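Home | Forums | Laundry & Linen | Search | Log in

Folding thin cloth without the crooked corner
2 min read 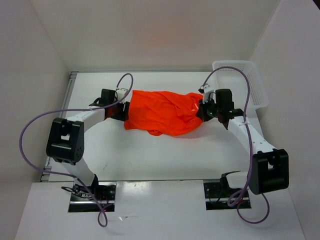

mpuma_10
I hold the two ends and pull until the cloth is straight, then I put it down and fold. With cotton it goes well. With thin cloth one corner always slides, and the pile in my cupboard looks like a bad sandwich. What do you do?

gorow509
Do not pull so much. Thin fabric stretches on the diagonal and comes back when you let go. Lay it flat first, smooth with the hand, then fold.

Heather Jardine
I do not agree with gorow509. A short pull is good - it takes out the small wrinkles. But hold it by the corners, not by the middle of the side.

gorow509
For bed sheets yes. For a scarf I still say no pull.

mpuma_10
I tried both on the same napkin. Flat on the table was more straight, but slower. I have 10 to fold, so maybe I pull only a little.

Heather Jardine
Then iron the first fold and the rest will follow it.

mpuma_10
Thank you both, I will try it tonight.
Maribel

Contact | © Peswood Forums | Back to top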